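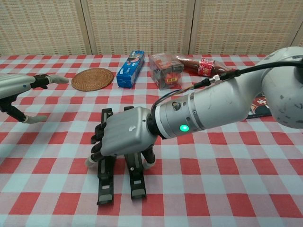
Filed under: Days Out > Fairs & Open Houses

Print this page | E-mail this to a friend

I went to the Prarenberg homewares open house mostly for the tablecloths, and I came home with one, so no surprises there! It's the red-and-white check with a bit of pale blue-gray in it, and I had been hunting for that pattern since last June.

The Skuletti rooms were the best part of the day for me. They had tables dressed the way you might do it at home, with a woven screen standing behind (four panels, beige, slim wooden edges) and I kept thinking how nicely one would hide the mess in my dining corner. The round rattan coasters looked so good against the checks that I bought 6 of them from the Peixoto counter on my way back through. I should have bought the bread basket too, but my arms were full.

Flinimel had the upstairs, with around 800 fabric samples hanging on rails, and you could handle all of them. I lost a good hour up there. The line for coffee was long and the muffins had run out by the time I got to it (boo), so eat before you go.

Parking was 4 dollars, and there's a shuttle from the lower lot if you don't like hills. I'm already measuring the corner for a screen.

Posted March 2024

Contact | Copyright, all rights reserved | Back to top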